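Ticket 543: gripper lets go too early
17 August 2023, by Nazma Dewan

Okay, me again with the kitchen sim for my garage build! The Plolla script picks things up fine, but on the way to the pan it opens too soon (maybe one try in four, ugh). I was on the yellow thing over the white pan when I started this log.
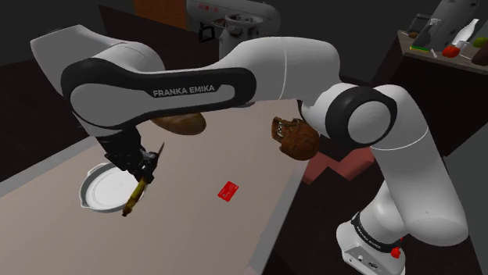 So I bumped the grip force up to 409 and added a wait of some 200 ms before the release call. Better, but the knife still worries me, long thing that it is. I'm rerunning with Watness logging on.
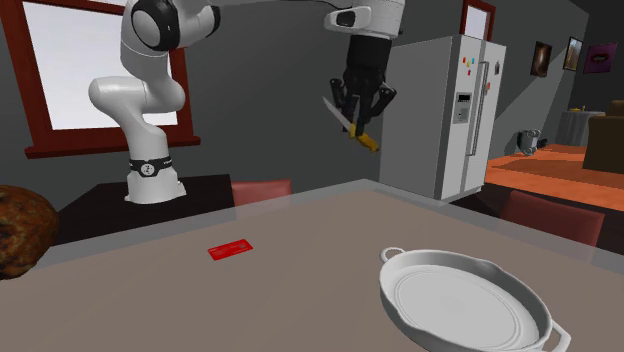
Knife held above the table, red card lying to the left.

Leaving this open till I've read the logs!

Related tickets
Brondum driver won't load
Weerasinghe mount file, wrong scale

Contact | © Plolla users | Back to top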